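The Brandosgate Quartet – Hardcover Box Set
By Nazma Akanda
Tulldale Books

Four hardcovers in a cloth slipcase, with a ribbon marker in each volume and a fold-out map of the harbor tucked into the back of book one. 991 pages altogether. In stock.

A note from me, since I run the shop and I'm the one who'll be packing your order

I've been pushing these books on customers for years, so you can imagine how I felt when the publisher finally agreed to put all four in one box. I first read The Salt Ledger standing up behind the register, one slow afternoon in January, and I missed a delivery because I didn't hear the bell. It's historical fiction, but please don't let that scare you off if you're more of a thriller reader (I was!). There's a missing ship's clerk on page one and a body in the cistern before you've finished your coffee.

Brandosgate is a made-up port town on a cold gray coast, and each book picks up a different generation of the Dal Bello family, who arrive as glassmakers and end up owning half the waterfront. Akanda is so good on work – how people earn a living, who owes money to whom, what a bad winter does to a family business. The love stories are good too, especially the one in book three, which I won't spoil.

What's in the box

1. The Salt Ledger. The clerk disappears, and his sister takes over his desk under his name. The shortest of the four and the easiest way in.

2. A House of Furnaces. Slower, and I know a few people get stuck at the trial. Keep going. The last 14 chapters are my favorite stretch in the whole series.

3. The Harbor Wife. This is the one book clubs pick. It can be read by itself, though you'll miss a couple of the jokes.

4. Plurkenix. Yes, that's really the title. It's the name of a lighthouse, and you find out why it's called that very near the end. I cried on a bus.
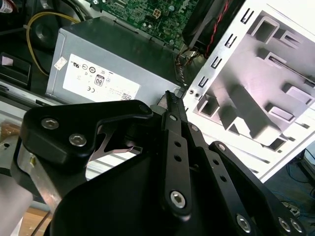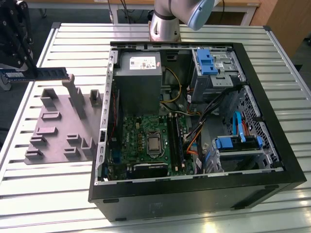
About this edition

The text is the revised one, so the mixed-up dates in book two are fixed at last. Kobe Verhoeven drew the new map and the chapter headings, and Harpreet Campbell wrote a short introduction for the first volume. Read it afterward if you're new to the series, because she gives away the business with the will.

The paper is cream and a decent weight, and the books lie open nicely once you're past the first few pages. My one grumble is the slipcase, which is snug. Push gently from the back and don't pull on the spines. The print is a touch bigger than in the old paperbacks – my eyes were very happy about that.

This printing is limited to 933 sets, each with a number on the slip inside book one. I can't take requests for particular numbers, sorry! They go out in the order they come off the pile.

What readers have told me

"I bought it for my father and then kept it. He's getting the paperbacks." – Stijn De Graaf

"Book two took me a month. Books three and four took me a weekend." – Arnout Mulder

Ordering

Every set goes out in a double-walled carton with padding at the corners. If you'd like it gift wrapped, say so in the comments box at checkout and tell me what you want written on the card. Signed bookplates are available while I have them, so ask before you pay and I'll check the drawer.

Returns are fine if the shrink-wrap is still on. If a corner gets bumped in the mail, send me a photo and I'll sort out a replacement.

Page last updated 22 Aug 2021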